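Tiziana Gatti keeps a list of things she has stopped believing about robots, and the first entry is that they know where they are. She writes the grasping software at Pladport, the piece that sits between a camera's opinion and a motor's decision, and she talks about it the way other people talk about a brother-in-law who sells boats.

"The planner is very confident," she says. "I've never met anyone that confident who was worth listening to."

The planner is called Polesov. It takes a picture from the wrist, proposes 200 possible grasps, throws out 136 of them for reasons Gatti describes as "legal, mostly," and ranks the rest. Then a second program, Mostyn, spends 4 milliseconds deciding whether the image was any good in the first place. You might expect those two steps to happen in the other order. So did I.

"Yes, well," says Gatti. "Mostyn was written second. It's on the ticket board. It has been on the ticket board since July."

Her current trouble is blur. At arm's length the wrist camera does well enough. Close in, a pale surface fills the view and the depth estimate starts to wander.

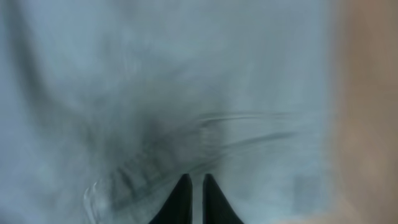
Wrist camera view at close range. The fingertips are fairly crisp; the surface beyond them is not.

"Look at the dark smudge over the fingertips, with the streaks running off to the right," she says. "I can tell you three stories about that. A fold, a seam, some motion blur. Polesov picks one and gives it a score of point nine something. I'd like it to shrug."

Teaching it to shrug is most of her job now. The new version carries several guesses forward and is allowed to back the arm off and look again, at the price of speed. Her first attempt backed off so readily that it never picked up anything.

"A beautifully calibrated machine," she says. "It was right to be unsure every single time."

The fix was a limit on second looks, which she set by hand, and which she would prefer I didn't ask about. I asked. "It's two," she says. "There's no theory. Three was annoying to watch."

Does she trust it? She thinks for a while, then opens Doletti, the log viewer, and starts scrolling through failed picks from the morning run.

"Ask me when I've closed the ticket," she says.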